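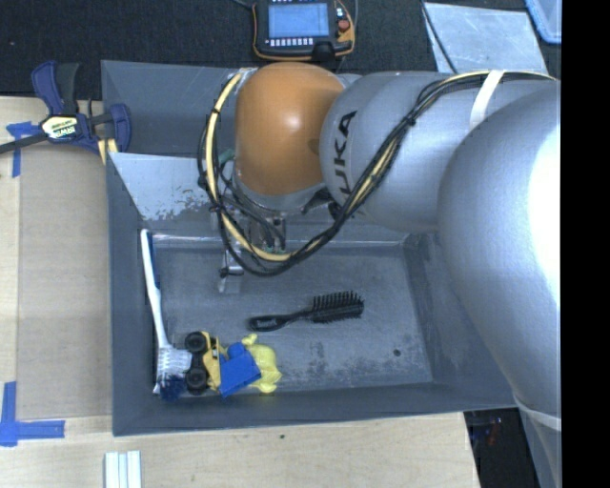
# Chapter 5: The Fault That Wasn't in the Log

Most accounts of a robot failure begin with the moment the arm stopped. Be suspicious of them. The stop is the one event the controller is sure to record, so it gets written up as the cause, and everything earlier gets a sentence or two.

Take the Clastlow cell. Over one October it completed 400 bin picks and tripped its collision monitor on 111 of them. The supplier, Giris, blamed the objects: brushes with long handles, toys with odd shapes, things lying against the bin wall. The integrator, Givgate, blamed the grasp planner. Both reports were tidy, and both were written before anyone had checked the cables.

A cable bundle that runs down the outside of an arm has to have slack, or the wrist can't turn. Slack hangs. At certain wrist angles it pulls on the arm, and a monitor that works from joint torque can't tell a tug from a bump. At Clastlow the operators raised the trip threshold instead - more than once - and the stops grew rare. The shift notes call this "resolved."

We will not call it that. A higher threshold also means a harder push before the arm gives up, whether it is pushing on a bin wall or on a hand.

This chapter covers 3 questions in order: what the monitor measures, what it only infers, and who is allowed to change its settings. Section 5.1 starts with the Mbwambo test, a slow sweep of the wrist with nothing in the gripper. Read it before you trust any fault code.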